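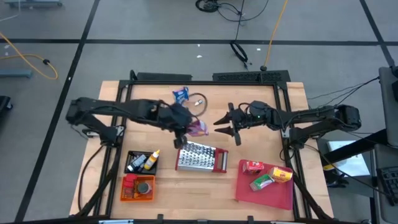
Page last changed: Monday, September 1, 2025

Moklow: two arms, one table, no dinner

Moklow is what we call the pair of robot arms bolted to a frame in the Ametepe shared workshop. The name was on the door of the storage room where we found the first lengths of rail, and by the time anyone suggested a better one it was already on the sign-up sheet. The plan is for the arms to pick up ordinary kitchen stuff, put it down somewhere else, and leave it in the same shape it started in. We have managed the first part often enough to be smug about it.

Captions are mine (Aigars). Complaints about the captions go to Ornella, who enjoys complaints.

The picture at the top has the whole table, with the snack packet at the left gripper. Snack packets are horrible. They slide, they crinkle, they fold up the second a fingertip leans on them, and they taste of workshop by the end of the evening. Dindo wanted to start with wooden blocks. He was outvoted, and he has been pleasant about it in a way I find hard to bear.

The red cutting board on the right is for boxes, which are easy, and flat packets, which are not. The wire tray and the orange basket are the drop-off points. Ojārs would like it known that the frame is square. He checked it in March and has checked it again after each person who leaned on it.

Yes, the cables. There is a cable plan. It is a good plan, drawn in two colors, and it's in the drawer with the spare bolts.
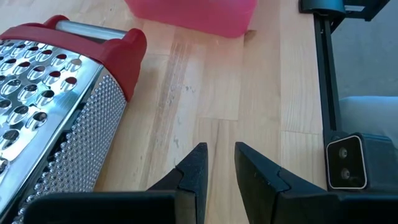 The grater was Aušra's idea. It has big holes on one face and tiny ones on the next, a shiny skin that throws the light back at every camera we own, and a red plastic top that is far too thick to grab the way you'd grab anything else. The bar across the top looks like the obvious place to take hold, and for a hand it would be. For two pointed fingers it means coming in at exactly the right angle, and with the grater lying on its side the right angle is never the one you practiced.

We set ourselves 50 tries at lifting it by the bar, starting from wherever it happened to be lying. I'll post the number when I can say it out loud. Ornella keeps the log and has started a separate column for "technically moved."

Fingertips are version 5, matte black, printed here. Version 4 had rounder ends and was kinder to packets but hopeless on anything thin. If you want to print a set, ask Dindo for the file, and ask for the one with the stepped edge – the other one with nearly the same name is a bracket.

Still to do: softer pads, a shorter cable run on the right arm, and a turn with the squeeze bottle, which Ojārs says he will supervise from the far side of the room.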